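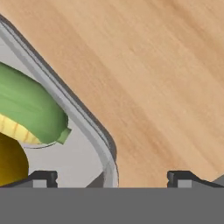

Sukbridge, September

Voso two-finger gripper, sim package. What you get: the gripper model, wrist camera view, arm model, and the kitchen tasks we test on. Loads into Pavham as is. No hardware needed to try it.

Wrist view first becuase everyone asks. Both black fingertips stay in view at the bottom, so you can line up on fruit in a bin without a second camera. Rounded stuff near a wall is the hard case. Go in slow.

Door task next. Vertical bar handle on a tall cabinet. Side approach beats head-on in our runs, fingers clear the brackets better. Start a little below the upper bracket and adjust from there.

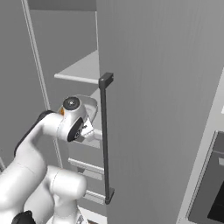
Render: Jolien Verhoeven / Willems

Settings we shipped with: 300 runs per task, 8 grip force steps, start on step two for fruit. Higher if it slips. The door wants more, try five. Controller presets are in the same folder as the arm model, dont rename them or Pavham won't find them.

Compared against our old three-finger hand: the two-finger is easier on bar handles, fussier on anything round. Kristof Peeters still prefers the old one for bowls. Both are in the download, swap in the config.
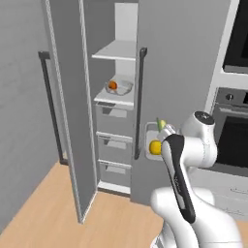
Willems Gripper Test Team

Fridge task is the long one. Small yellow fruit in the fingers, tall doors, shelves and drawers behind. Watch the elbow near the oven side. Outside camera recommended here, wrist view alone gets crowded.

Download 545 MB. Single seat or lab license, lab covers 32 seats. Questions on licenses to Huệ Đặng, bugs to Pieter Peeters. Send the log file with it please.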